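Draltach Boltless Shelving: Frequently Asked Questions

Load ratings, assembly and spare parts. Last revised Jan 14, 2019.

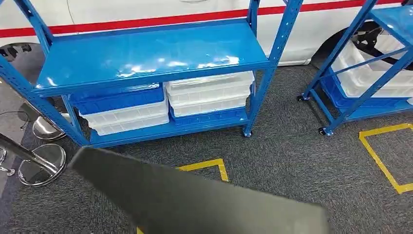 What does the load rating on the label mean?
The figure is the maximum weight per shelf level, spread evenly over the whole board. It is not a point load. A single heavy item standing on a small base, such as a vise or a compressor, should be kept to half the rated figure and placed close to an upright.

Is the rating for the whole unit the same as the shelf rating times the number of levels?
No. The uprights have their own limit, printed on the second line of the label. Use whichever total is lower.

How far apart can I set the levels?
Beams can be moved in steps of 50 mm. Spacing above 24 inches reduces the upright rating – see the table in the assembly sheet.

Do I need to anchor the unit to a wall?
Anchor any unit that is more than 4 times as tall as it is deep. Wall brackets are sold separately as kit 101. Anchors are not included, as the correct type depends on the wall.

Can I join two units side by side?
Yes, with an add-on bay. An add-on bay shares one pair of uprights with its neighbor, so the shared pair carries load from both sides. Check the upright limit again before loading.

A beam will not seat fully. What should I do?
Check that both rivets are in slots at the same height, then tap the beam down with a rubber mallet. If it still stands proud, the connector is probably bent. Do not file the slots.

Are Jorura beams compatible?
No. The slot pitch looks similar but the rivets are shorter, and the beam can lift out under side load.

Can damaged uprights be straightened?
No. Unload the bay and replace the upright. Scratches in the finish do not affect the rating, but touch up bare steel to prevent rust.

How do I order spare parts?
Write to Hina Soomro in the parts office with the part number and the batch code from the label. Orders from the Halliday warehouse ship with a packing list – please check it before you sign.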